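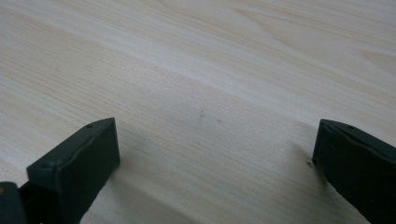
Hartwachsöl Kotisex im Test: neun Monate auf dem Esstisch

Produkt: Kotisex Hartwachsöl, farblos, seidenmatt
Gekauft bei: Dodov, Filiale am Güterbahnhof
Note: gut, mit Abzügen bei Dose und Anleitung

Der alte Lack auf unserem Esstisch war an zwei Plätzen durch, und ich wollte ihn nicht noch einmal lackieren. Zur Wahl standen das Öl von Grastivari, das ich von den Fensterbänken kenne, und das Kotisex, das bei Dodov 15 Euro weniger kostete. Ich habe das billigere genommen. Die Dose reicht nach Angabe des Herstellers für zwei Anstriche auf einer Platte dieser Größe. Bei mir blieb nach dem zweiten noch ein Rest, den ich für das Regalbrett im Flur verbraucht habe.

Vorbereitung

Geschliffen habe ich mit Körnung 80, 120 und 180. Auf der Dose steht nur »fein schleifen«, mehr nicht. Wer das zum ersten Mal macht, kommt damit nicht weit. Auf der Internetseite gibt es ein Merkblatt, in dem die Körnungen genannt werden, allerdings muss man es suchen. Den Staub habe ich abgesaugt und die Platte danach mit einem kaum feuchten Tuch abgewischt und über Nacht stehen lassen.

Auftrag

Das Öl ist dünner als das von Grastivari und lässt sich mit dem Pinsel leicht verteilen. Mit der Rolle hatte ich am Probestück kleine Blasen, also blieb es beim Pinsel. Nach 15 Minuten den Überstand mit einem Baumwolltuch abnehmen, und zwar gründlich. An einer Ecke war ich nachlässig, dort klebte die Fläche am nächsten Abend noch und ich musste nacharbeiten. Der Geruch ist kräftig und hielt bei offenem Fenster zwei Tage. Die Tücher gehören ausgebreitet nach draußen zum Trocknen, zusammengeknüllt können sie sich selbst entzünden. Der Hinweis steht auf der Dose, aber so klein, dass ich ihn erst beim zweiten Anstrich gesehen habe.

Alltag
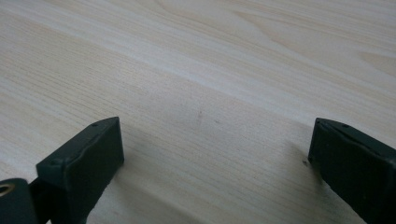
Helles Holz mit feiner Maserung, der Glanz geht höchstens Richtung seidenmatt.

Wasser perlt nach neun Monaten noch ab, wenn auch nicht mehr so deutlich wie im April. Kaffee und Tee machen keine Probleme. Rotwein habe ich am Probestück 30 Minuten stehen lassen, danach war ein schwacher Rand zu sehen, der nach dem Nachölen verschwand. Heiße Töpfe stellen wir auf Untersetzer, dazu kann ich also nichts sagen. Kratzer von Tellern gibt es, sie fallen aber weniger auf als früher auf dem Lack und lassen sich örtlich ausbessern – für mich der wichtigste Grund, bei Öl zu bleiben.

Angefeuert wird das Holz weniger als befürchtet. Am Probestück ist der behandelte Teil etwas wärmer im Ton als der rohe. Wer den Rohholzton ganz behalten will, braucht die pigmentierte Variante, die Dodov nur auf Bestellung führt.

Was stört

Der Deckel schließt nach dem ersten Öffnen schlecht. Ich habe den Rest nach zwei Wochen in ein Schraubglas umgefüllt, da hatte sich schon eine Haut gebildet. Dougal Haldane, bei dem ich mir den Exzenterschleifer geliehen hatte, nimmt für seine Möbel das Öl von Bloxham und kommt mit deren Dose besser zurecht. Die kostet allerdings 47 Euro.

Fazit

Für einen normal benutzten Esstisch reicht das Kotisex aus. Ich würde es wieder kaufen, beim nächsten Mal gleich mit einem leeren Schraubglas dazu. Einmal im Jahr will ich dünn nachölen, der nächste Termin ist im April.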